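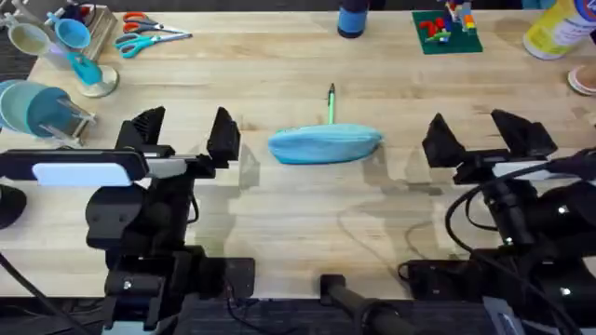
A light blue pencil case on the table.

The owner of the stationery shop in Jencombe opened it 7 years ago, with 400 notebooks and one shelf of pens. "I was afraid every morning," she told me. "Now I am afraid only in July." 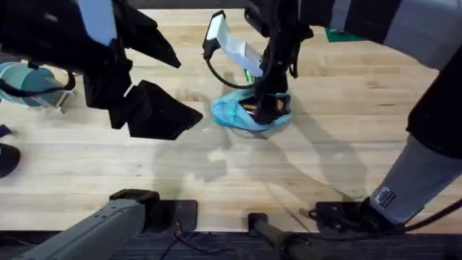 Light blue fabric on a wooden bench.

In July the schools are closed and few people come. She uses the time to write letters to customers - 73 last summer, all by hand.

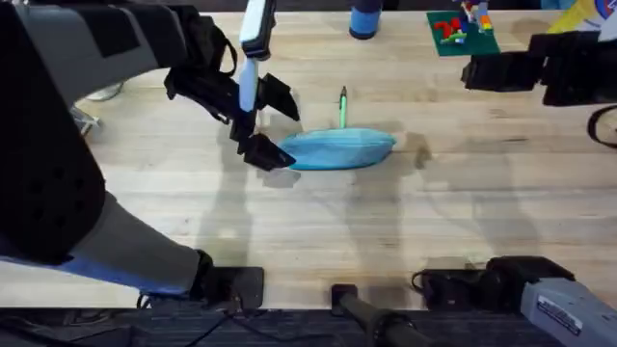 Paper and patience

"Children still like to write," she said. "They need a good pen and a quiet hour."

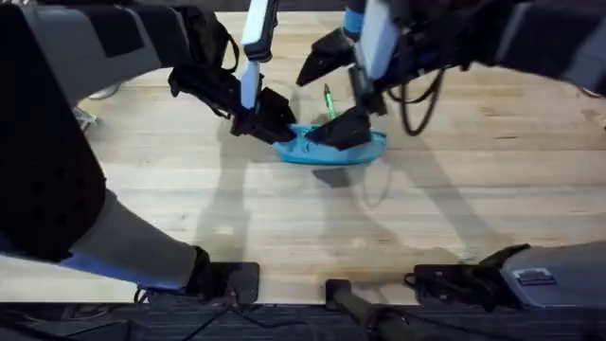
The light blue tray.

She has no plan to move to Mondel.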